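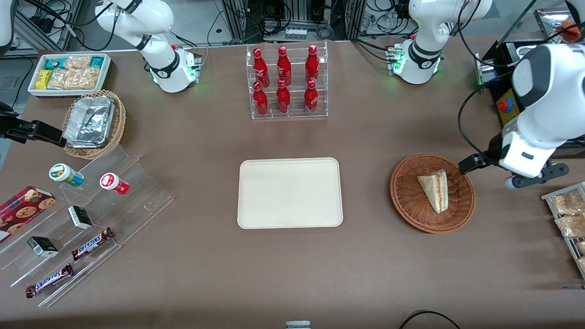

1/ ok basket weaving class, night one. notes before i forget

2/ soak the reed 30 min. I did 6. cracked on the second row, had to start over

3/ Wulan Ngau teaches it, Coltdale library, upstairs. 70 bucks for the term, reed included. bring your own clips

4/ over under over under. lose count once and the whole side leans. mine leans

5/ dont pull tight at the corners!! she said it 2 times, i still did

6/ next one is handles. anybody got a spare awl? will trade definately decent banana bread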